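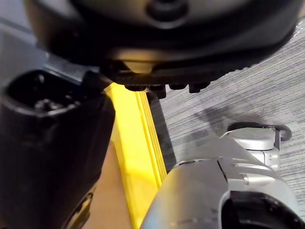 Wrist camera view, gripper finger at left, yellow strip running up the middle.

Print this thread | E-mail this thread

1/ Notes on a wrist-view result from our Skikdale bench. Question: how much does a policy lose when the gripper's own finger and part of the arm take up a large share of the image? We had assumed a lot.

2/ Setup. One small camera near the gripper, no overhead view. Policy trained by imitation on 100 teleoperated demos. Task is to bring the gripper to a marked pose next to a fixture and hold it there. Action output is a pose delta, no force input.

3/ Look at the lower half of the still. Finger on one side, silver-grey arm section on the other. Both carry soft reflections, and reflections move with every change in pose. That was our first suspect when early runs drifted.

4/ Method: we train 2 policies on the same demos. Policy A sees the full image. Policy B sees the image with all robot parts masked to flat grey. Same encoder, same seed, same number of steps.

5/ Masks come from the arm's kinematic model projected into the camera, then grown by 6 pixels. The model is called Ung in our repo. It is old code and it does not handle cables.

6/ Result over 70 trials per policy, tried in shuffled order: A reached the pose more often than B. The gap was largest when the arm started far from the fixture. Full table goes in the August report.

7/ Our reading is that the visible finger works as a ruler. Its offset against a long straight feature, like the yellow strip, gives the network a cue for lateral error. Mask the finger and that cue goes away.

8/ Check: we shifted the finger pixels sideways at test time and left everything else alone. Policy A's endpoint moved in the same direction. Policy B did not react, as expected.

9/ What this does not show: anything about other grippers, other lenses or other floors. Striped carpet gives a lot of texture for free. The Vesville bench has a plain floor and we have not run it there yet.

10/ Known problem: shadows. The mask covers the arm but leaves any shadow the arm casts on the carpet, so B may still get some pose information. B is not a clean control. A shadow mask is on the list.

11/ Code goes into the Dritside branch once the mask step runs without hand edits. Config files first, weights after.

Contact | Copyright Skikdale bench notes | Back to top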